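**Werkstattbuch Bestandserhaltung, Eintrag vom 4. Januar**
Bearbeitung: Mwangi Shemweta
Gegenlesung: Lilian Mwaipopo
Vorgang 3826, Jugendbuchbestand Flendthorpe, fremdsprachige Abteilung

Die Durchsicht des Bestandes Flendthorpe wurde heute fortgesetzt. Vorgesehen waren 20 Bände, abgeschlossen wurden 7. Die Abweichung vom Plan erklärt sich aus dem Zeitbedarf bei den Klebebindungen, deren Rücken einzeln zu prüfen waren. Frau Mwaipopo bittet darum, den Tagesansatz für die kommenden Sitzungen entsprechend zu senken. Dem wird zugestimmt.

Zur Reihenfolge: Zunächst Zustand des Einbandes, danach Schnitt, zuletzt Vorsatz und erste Lage. Die Bände werden zur Beurteilung des Schnitts aufrecht gestellt. Lose oder abstehende Blätter sind im Erfassungsbogen in Spalte 4 zu vermerken, auch wenn keine Maßnahme folgt. In den Bögen der Reihe Nusau fehlte dieser Vermerk mehrfach. Die Nacherfassung ist noch offen.

Trockenreinigung bislang nur mit weichem Pinsel, vom Rücken zur Vorderkante. Der Latexschwamm bleibt bei glänzenden Umschlägen vorerst ausgesetzt, bis die Probe am Dublettenexemplar ausgewertet ist. Klimawerte im Arbeitsraum ohne Beanstandung, Ablesung durch Shemweta vor Arbeitsbeginn.

Zu den chinesischen Ausgaben: Die Titelaufnahme erfolgt in Originalschrift, die Umschrift wird durch die Katalogabteilung ergänzt. Bei »哈利·波特« ist der Untertitel des jeweiligen Bandes zwingend mit aufzunehmen, da die Reihe sonst im Verzeichnis nicht zu trennen ist. Eine Zuordnung allein nach der Umschlagillustration ist nicht zulässig.

Blauer Einband, Schnitt; Harry Potter, chinesische Ausgabe:
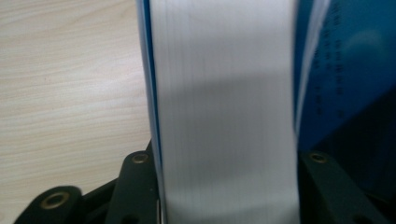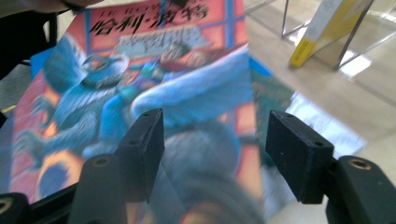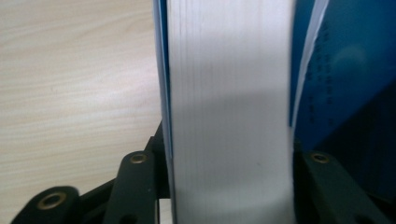 Für die Bewertung abstehender Blätter gilt weiterhin die dreistufige Skala. Stufe 1 (Blatt steht ab, Bindung fest) erfordert keine Behandlung. Bei Stufe 2 ist Rücksprache mit Frau Mwaipopo zu halten. Stufe 3 geht an die Buchbinderei Bikgate, jedoch erst nach Freigabe der Mittel. Der letzte Kostenvoranschlag von Bikgate liegt bei 69 Euro je Band einschließlich Rückenverleimung und ist bis Juni gültig.

Eine Anmerkung zur Lagerung: Die Mappen aus der Lieferung Ha sind für die dickeren Bände zu knapp bemessen. Beim Schließen entsteht Druck auf die Vorderkante. Es wird empfohlen, diese Bände bis zum Eintreffen des größeren Formats liegend und ohne Mappe aufzubewahren, höchstens zwei übereinander.

Offen:

- Nacherfassung Spalte 4, Reihe Nusau (Shemweta)
- Auswertung der Schwammprobe (Mwaipopo)
- Anfrage an Ha wegen des größeren Mappenformats
- Signaturschilder nachbestellen, säurefrei, schmale Ausführung

Der Erfassungsbogen ist in der Fassung vom Vorjahr zu verwenden. Die neue Fassung enthält in Spalte 6 einen Fehler und wurde zurückgezogen.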